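Posted Thursday, November 10, 2022 | By the Sernine Cloth Handling Group, Gretau
49 shares | 8 comments

We use cookies to remember your reading settings. By staying on this page you accept them. Manage choices

4. House rules for recording cloth handling

4.1 Why we wrote them down

By the time the first half of the Afolabi collection was finished, we had 990 episodes of two-armed garment handling and, tucked in among them, a good many different ideas about what an episode was. Some operators began recording with the grippers already on the cloth. Others waited until both arms had gone home and settled. One of us had got into the habit of smoothing the garment by hand just before pressing start, a kindly thing to do for the robot and a terrible thing to do for anyone who later wants a policy that can cope with a real pile of laundry. None of this was careless work. Everyone was following the rules as they understood them, and the rules had been passed along over coffee.

So in June we sat down and wrote the whole lot out. The section you are reading is a lightly edited version of that sheet, with our reasons and our second thoughts left in, in the hope that another small group starting on cloth will find something in it to borrow. We don't claim that our choices are the best ones. We do think it helps a great deal to have made them on purpose.

4.2 The starting state

An episode starts with the garment lying on the padded surface in whatever shape it took when it was dropped, and with both grippers open and clear of the fabric. We ask operators to let go of the cloth from above and then leave it alone, even if it falls badly. If it slides onto the floor, it is picked up and dropped again, and that counts as the same attempt at a start. If it lands so close to a corner that one arm can't reach it, the operator may pull it inward by hand, once, and should tick the box marked "placed" on the log.
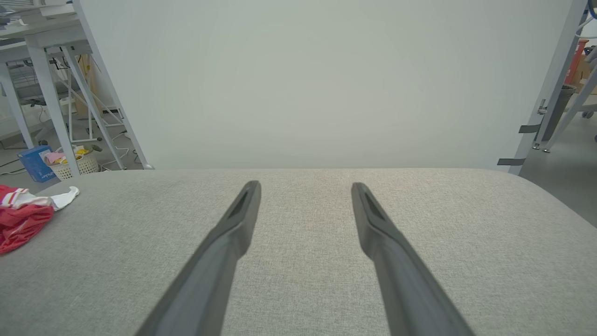

We went back and forth over that last allowance for longer than any of us would like to admit. The strict view was that a start touched by hand should be thrown out. The softer view, and the one that won, was that a labeled oddity is worth keeping, as long as the label is honest and easy to filter on. Readers who prefer the strict view can drop every episode with the "placed" box ticked and lose very little.

Garments are to be mixed in shape as well as in size. Our early weeks leaned heavily on small square towels, which are pleasant to work with and teach you almost nothing about sleeves. The written rule now says that no garment may be used for more than 4 episodes in a row, and that trousers, tops and flat items must each turn up in every session. Operators grumbled a bit at the extra changing over, and we understand why, but the change made the days less dull for them too, and several of them have since told us so.

4.3 Holding and pulling

Most of our written advice concerns what the two arms may do at the same time. With a long garment, such as a pair of pants, it is natural to pin one end down while the other arm works at the opposite end, and we encourage this. What we ask is that the pinning finger press on the cloth only as firmly as it needs to keep it from sliding. Our surface is padded and forgives a good deal, and that forgiveness is a mixed blessing: an operator can push much too hard without feeling anything wrong through the controls, and will learn a habit that does real harm on a hard table. 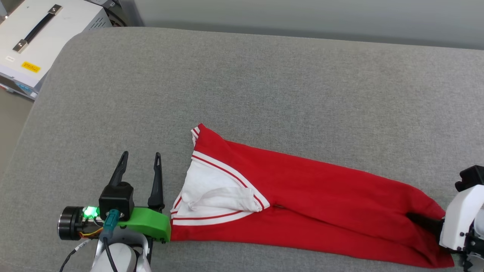 The free arm should come in low and from the side where it can, and should not cross over the holding arm. Crossing is the one thing we stop a session for. It is tempting near the end of a fold, when the far corner is so nearly in reach, and it is also how we bent our first pair of fingers. If the corner is out of reach, the operator should let go with both grippers, back away, and come at it afresh. A release and a second try in the middle of an episode is perfectly welcome in the data. We would far sooner have a policy that has seen people change their minds.

Pulling a garment tight between two grippers is allowed for up to 8 seconds at a stretch. Past that, the motors in our arms begin to warm, and the grip may start to creep. The limit comes from our own bench notes at Clurier, where the arms are serviced, and it should be read as a rule for our machines and no others. Please test your own.

4.4 Cameras and what they take in

Our wrist views take in a surprising amount of the room. When the arm is low and tilted forward, a wrist camera can look straight past the garment to whatever is stored behind the work area. The question came up whether we should screen everything off or simply live with it, and we have landed in the middle. Boxes, bins and cables may stay where they are. Screens showing messages, name badges, mail and anything else that could identify a person must be moved before the first episode of the day, and the operator initials the log to say it was done.

Things that stay should really stay. We used to shift storage about between sessions without a thought, and then found that one of our early test policies did noticeably worse after a bench had been moved. We now ask that any change to the room be noted in one plain sentence, with the session number beside it.

Head views are kinder in this respect, as they look down at the work, but they have their own trouble, which is the arms themselves. At rest, each arm should be parked far enough out that the garment can be seen between the grippers. Figure 3 gives the sort of starting view we ask for.

Figure 3. Head-camera view with a red and white jersey lying crumpled on the gray padded surface and both grippers open, clear of the cloth.
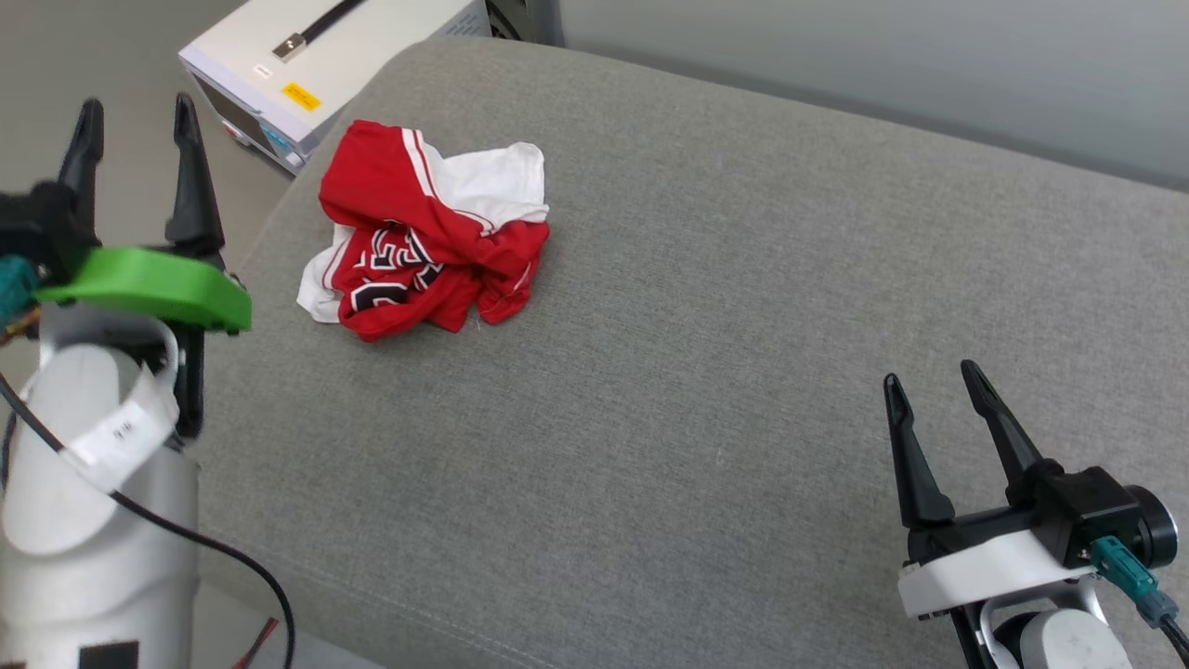 Printed lettering and stripes are welcome on garments, and we try not to favor plain ones. A bold pattern gives a learning system something to hold on to, which worries some of our colleagues, who fear it will learn the pattern and not the cloth. Our answer for now is to keep both kinds in every session and to write down which is which. Loose threads and lint need not be removed.

4.5 Ending an episode, and when to stop for the day

An episode ends when both grippers have let go and moved away, whether or not the fold came out well. The operator then marks it good, fair or poor. Poor episodes are kept. We were firm about this from the start of the written rules, and it is the one point on which we would urge other groups to be firm as well, even when the folder of poor ones grows embarrassing.

Operators may stop whenever they like. Nobody records for more than 49 minutes without a break, a number that began as a typing slip for 45 and which, having been printed and taped up beside the controls, we have never had the heart to correct. Breaks are written in the log alongside everything else, so that anyone who wishes to look at how tiredness shows in the motions can do so. We haven't yet looked ourselves, though the logs are ready and we mean to get to it once the second half of the Afolabi collection is checked.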